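Filed under: Church Supplies > Hymnals & Songbooks

Tundholm Large-Print Hymnal, pew edition

I've sung from a lot of hymnals and this is the one I keep reaching for! The type is big and dark enough to read by evening light, the verses sit right between the staves, and the book stays open on a music stand without a clip — even at the first few pages.
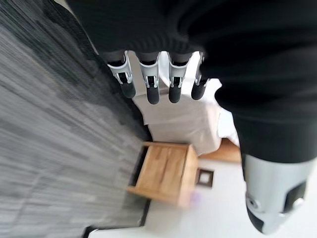 It comes in two bindings, burgundy and navy, with a sewn spine and two ribbon markers. The new printing adds 33 hymns, plenty of them for Advent and Easter, plus a short section of evening prayers at the back. Guitar chords are printed above the melody line (a lovely touch for home groups). Order eight or more and we'll stamp your church's name on the front cover. Stamped copies ordered in May go out in June.

Comments

Zainab Babalola
Do the hymn numbers match the older Tundholm book? We'd be mixing the two for a while.

Chidubem Adebisi
Zainab, ours match all the way through — the new ones are at the end.

Nkechi Abubakar
My mother can follow every verse again. Navy looks beautiful.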